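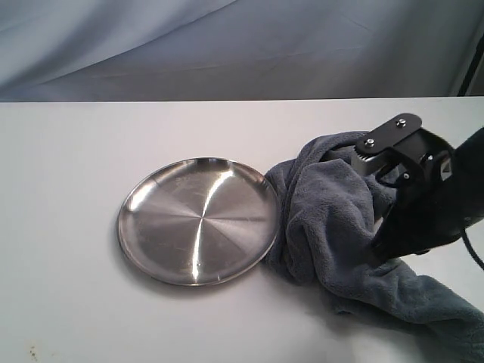 A steel plate and a microfiber towel on the white table.

Sikthorpe community kitchen is giving up its plastic and mismatched china for good. The kitchen has bought 520 stainless steel plates from Altier, a catering supplier, along with a stock of thick microfiber towels for drying and polishing them. The new plates go into use in September, when the weekday lunches start again after the summer break.

Subbarao Mathew, who runs the kitchen, said the old plates had become a problem. Many were chipped, and the stacks no longer fit the racks because they were made up of so many different sizes. "You could lose ten minutes before lunch just finding plates that would stack," he said. "These are all the same, and if one gets dropped we pick it up and wash it."

The order cost $3,000, and most of it was covered by a spring appeal that brought in $2,481. The rest came from the kitchen's equipment budget.

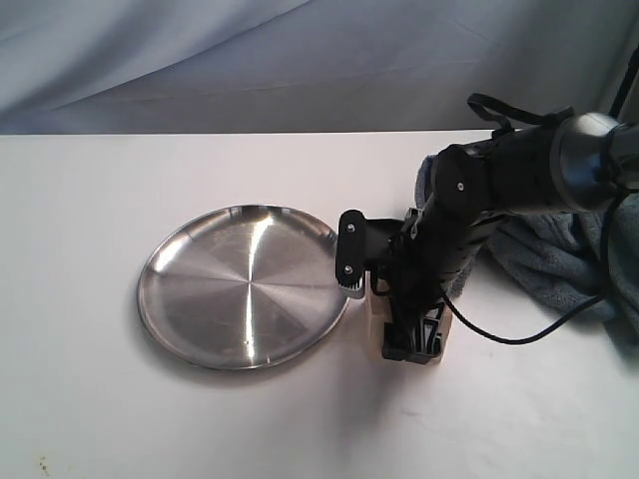
The plates are round and shallow, with a low raised rim.

The kitchen tried out steel plates at two lunches before placing the order. Diners had few complaints, although several said the metal was noisy under a fork. Mathew said the noise was noticeable at first with a full room, and the kitchen plans to put cloths on the long tables.

The low rim was chosen with the menu in mind. Most lunches are rice, stew or pasta with sauce, and a completely flat plate was ruled out early. Soup will still be served in the old bowls, which are in better shape and will stay for at least another year.

Drying took more thought. Steel shows water spots quickly, and the cotton dish towels the kitchen had been using left lint behind. Demyd Hnatiuk, who is in charge of the wash-up area, asked for microfiber instead and tested a few kinds at home – thin ones meant for glass, and thicker ones with a deep pile. The thick ones held more water and needed changing less often, he said.

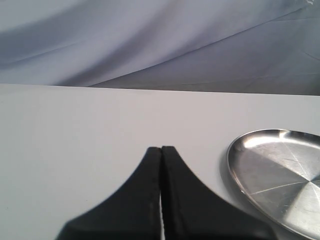

Notes for the wash-up team

Hnatiuk has written a short set of instructions for September. Plates should be rinsed right after scraping, washed in hot water and dried by hand. Steel wool and scouring powder are not to be used. Small scratches are expected with daily use and are no reason to take a plate out of service.

Towels are to be washed separately from cotton, with no fabric softener, and hung up to dry. Anyone who finds a towel left in a heap at the end of a shift is asked to hang it on the rail by the back door.
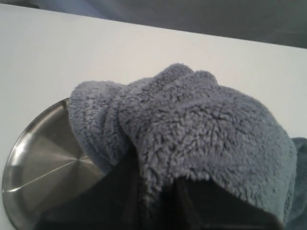

Old plates free to collect

The china that is still sound will be given away at the Palacios Street entrance on 19th June, from 10 a.m. to 2 p.m. People should bring their own boxes. Anything left over will go to the thrift store in Plemham, and the chipped pieces will be thrown out.

Extra help is needed with packing the evening before. Names can be left at the kitchen office, which is open on weekday mornings.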